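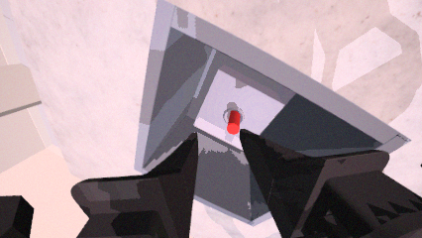
*Imagem: Godfrey Kinyua / Kazmi*

Caixa organizadora Skoltden, tamanho M. Uso na oficina desde abril, escrevo isto depressa entre dois trabalhos.

Comprei 2 para parafusos, buchas e aquelas anilhas que andam sempre perdidas na gaveta. Paguei 31 euros pelo par, portes à parte. Caro? Um bocado. As da Uditz custam menos mas a minha rachou num canto no primeiro inverno.

O bom: empilham bem, não escorregam na bancada, lavam-se com água e detergente. Plástico grosso. Enchi uma com 134 parafusos de madeira e peguei-lhe só por um lado, não torceu nada.

O mau: tampa vendida em separado (porquê??). A etiqueta da frente descola com óleo, acabei por escrever com marcador. E as divisórias entram à força, da primeira vez esfolei um dedo. Para peças mesmo pequenas, tipo pontas de broca, fica sempre alguma coisa presa na calha da divisoria.

A Nokuthula Van der Merwe tem as mesmas no atelier de costura, com botões e molas, e diz que não trocava. Para tecido e linhas preferia as Clusiline, mais baixas.

Entrega rápida, chegou no sábado de manhã. Embalagem exagerada, muito cartão.

Nota: 4 em 5. Se baixarem o preço da tampa compro mais uma para os prégos.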